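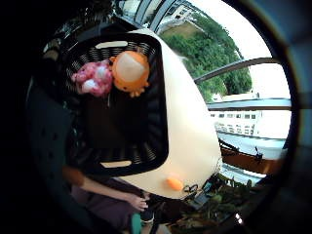

Why did the tidy-up robot squeeze too hard?

Seltwood was built to put soft toys away. The people who sell it say it has a "gentle touch." Maybe. In December it grabbed a plush toy and kept on squeezing until a seam popped.

Robots don't feel things the way you do. A small sensor in the grip measures the push and sends a number to the computer. At 668 the motor should stop. That day the sensor got stuck at 22, so the computer thought it was holding almost nothing. It told the motor to squeeze more!
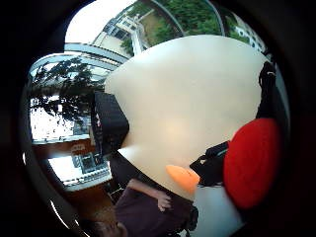
Noeline Ashby wrote to us that a second sensor would have caught the mistake, and she wants to know why there wasn't one.

Good question. The makers say the new model has 2. We'd like to see it tested before we believe it. Until then, keep your fingers away from any moving grip, even a "gentle" one.

Recent stories
Urninis and the Locked Door
Can Cedard Really See in the Dark?
Khondokar Stops for No Reason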